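09/08/2023

Job 2096, front office, brick wall side. Carrying on from the last entry, where I'd got as far as moving the big desk and then ran out of day.

The desk stays parallel to the brick. I tried it turned out into the room first and the walkway to the door got too tight with a chair pulled back. Gap behind the desk is now 5 inches, enough to get a duster down and to let a plug hang without being crushed. The bolts on the right-hand leg frame had worked loose in the move and took about half a turn each. Left side was fine. The dark top marks easily with anything dry and gritty, so wipe it with a damp cloth first and then a dry one. The spray from the kitchen leaves a haze on it that shows from the door.

Decided what lives on the desk:

- the orange drawer box, left half
- the small white cup
- the plant, toward the back

Everything else that was on it has gone in the crate marked Nulla until it finds a home or gets thrown out. The crate holds old chargers, a stapler that doesn't close, three kinds of sticky notes and the Vrettos sample cards, which I keep meaning to send back.
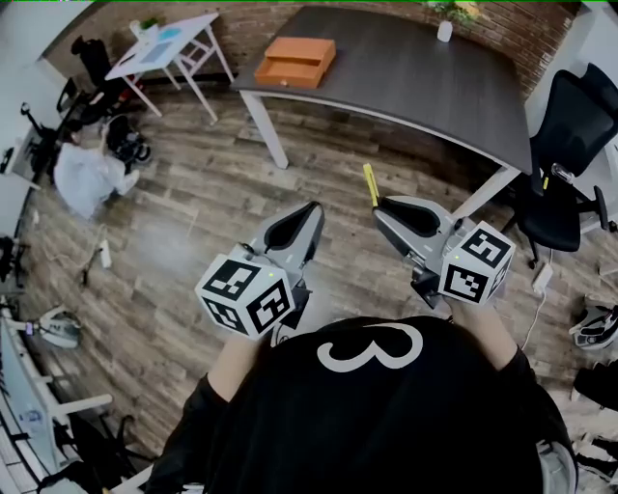

The drawer box took longer than it should have. It's the Ovari one, and the drawer had been catching on the way in. I emptied it and found a paper clip wedged behind the runner, straightened out flat against the back. With the clip out it closes, though it still wants a push on the last bit. I rubbed candle wax along both sides of the drawer. Slightly better. If it goes back to catching, the next thing to try is a strip of thin card under the box at the front corner, since the top isn't dead level there.

What goes in the drawer: pens that write, the small tape measure, the door key on its ring. I tested all the pens on the back of an envelope and threw out more than I kept. Nothing with a battery goes in there. We had one leak in March and the stain is still on the lining.

Chair. Tried it at the right end of the desk and at the other side by the small table. For working at the desk the right end is better, with the power strip on the floor close by. For getting past it's worse. The base needs a lot of floor and the wheels run over the white cable if the chair gets shoved back in a hurry. I'd like the cable along the wall and clipped. We have the clips (Arnbridge order, the bag in the top tray) but the adhesive ones won't hold on brick, so they'd have to go on the leg frame of the desk. Not done. Until then, check where the cable is before rolling the chair.

Armrests go under the desk edge only at the lowest setting. At any other height they hit. I've left them at the lowest and put a pencil mark on the post.

Floor: swept, then went over it with the barely wet mop. The planks run diagonally across the room and the dirt sits in the joints, so sweep along the boards and then across. I got more out on the second pass than the first. There's a scuff close to the front left leg of the desk that didn't come up with the mop. A white eraser took most of it off. Felt pads are worn through on that leg. New ones are needed on all the legs before anyone drags it again — please lift it, two people, one each end.
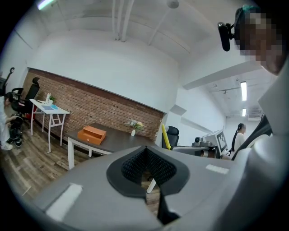 **Arnbridge Workshop — Rooms & Fittings**

Second part, after lunch.

Small white table. It's light enough to move with one hand, and that's the trouble with it, because it travels. It belongs against the brick, to the left of the desk. I've put a dot of tape on the floor under one leg so we can tell when it has wandered. On it: the little potted plant at the back corner, and the blue thing that always sits there, flat, with nothing piled on top. I would take the white cup off it if it were up to me. Cups left on that table leave rings and the top is pale enough to show all of them. Scrubbed two old rings out with baking soda and water. One came out completely and the other is fainter.

Plants. The flowers on the desk are all right where they are for now. I turned the small one on the side table so the thin side faces the room. Water goes in at the sink and they get carried back after they've drained. Last time someone watered on the desk and it ran under the drawer box and sat there. 300 ml is too much for the small one, half of that is plenty.

Brick wall. Brushed down with the soft brush from desk height to as far up as I could reach without the steps. It sheds a fine red dust, less than in March but it's still coming, and it ends up on the back edge of the desk. I want to try a sealer on a patch low down behind the small table, where it won't matter if it changes the color. Vrettos do a matte one. I have the data sheet somewhere, probably in the Nulla crate with the cards. Coverage is no worry with a patch that size.

While I was looking up I noticed dust along the tops of the white pipes. Leave that until the steps are back. It should be done before the desk is cleaned again, or the desk will have to be done twice. Same for the round ceiling fixture.

Checked the light on the desk with both of the fittings on. Meter read 480 at the drawer box end and dropped off toward the right, where the chair is. Fine for reading and sorting, a bit low for anything small. A desk lamp would fix it, but then there's another cable.

Load question from the last entry: the Ovari sheet for the desk says 1000 N spread over the top. I wouldn't stand on it to do the pipes whatever the sheet says. The frame is stiff front to back and has some sway side to side, less now with the bolts tight.

Still to do:

- felt pads, desk legs, all of them
- cable clips on the leg frame
- card shim under the drawer box if it catches again
- sealer patch, low, behind the small table
- pipes and ceiling fixture when the steps come back
- empty the Nulla crate, send back the sample cards

Used up: last of the white erasers, most of the baking soda. Mop head is done for and needs replacing. The soft brush is hanging on the back of the door, bristles down. Don't use it for the floor.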